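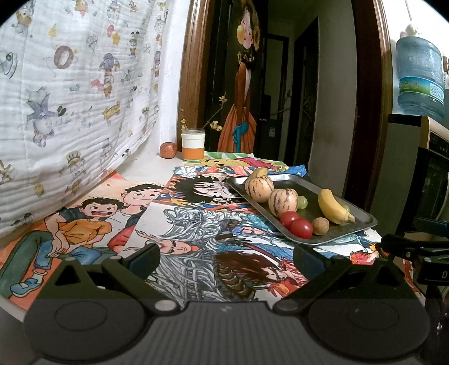

The hand-held gripper at a fruit tray, with pepino melons toward the back and cherry tomatoes at the front.

Review: Rundaretti hand-held gripper, two-finger model
By Nadine Hattar

We bought two of these in March for our workshop in Fustville, after a winter of arguing over whether to spend the year's money on a second arm or on hand tools for collecting demonstrations. The hand tools won, mostly on price. I do the purchasing, so this review leans toward what it cost us to own them. Malachy Fitzgerald did most of the handling and his notes are mixed in.

What you get

The gripper, one set of fingers, a bag of screws, a hex key and a printed sheet. The camera mount is a separate line on the quote. We missed that the first time and had to place a second order, with a second shipping charge. If you are writing a budget, put the mount in from the start. Spare fingertips are also separate. Buy them with the first order.

Our units took 18 days to arrive. Mustonen, the reseller, answered email the same day each time but would not split the shipment when one part was late.

In use

Fruit is a good test and a cheap one. A cherry tomato needs a light hand, a walnut doesn't care, and a banana has to be approached from the right side or it swings. Malachy had no trouble with grapes after the first hour. Pepino melons were harder for him, being smooth and wide, and he dropped several before he learned to take them lower down. A steel tray is noisy when you miss, but it wipes clean and holds everything in one place, so we kept using one.

The fingers stay aligned well. We checked them after 300 picks and again after 1023, and made one small adjustment the second time. The tips had picked up some wear by then and we changed them.

Weight is the main complaint. It feels fine for ten minutes and tiring after forty. Anas Kassab has smaller hands and found the reach awkward from the beginning. We now swap people every half hour, and that belongs in a staffing plan as much as the tool belongs in the equipment plan. Two people per gripper is the number I would use.

Planning the rest of the money

The gripper was roughly half of what we spent. The remainder went on mounts, tips, storage drives, a padded case and groceries. I had left groceries out entirely. They are a small amount each week, but they come out of a different account here and I had to ask for it after the fact.

Hyun-seo Jang asked us to price the Tronent as well before we signed. It is lighter and the mount is included, but the fingertips are bonded on, so a worn tip means sending back the whole finger. For short projects that may be fine. We expected to run through the fall and wanted parts we could change ourselves at the bench.

Support

One question so far, on screw torque for the fingers. The printed sheet doesn't give a figure. Munther Mahasneh called and got an answer in a few minutes, and we have taped it inside the lid of the case.

Would I buy it again

Yes, with the mount and two sets of tips on the same order. I would not buy a third until we know how the first pair look at the end of the year.

Build: good
Comfort: fair
Parts and spares: good, if ordered early
Value: good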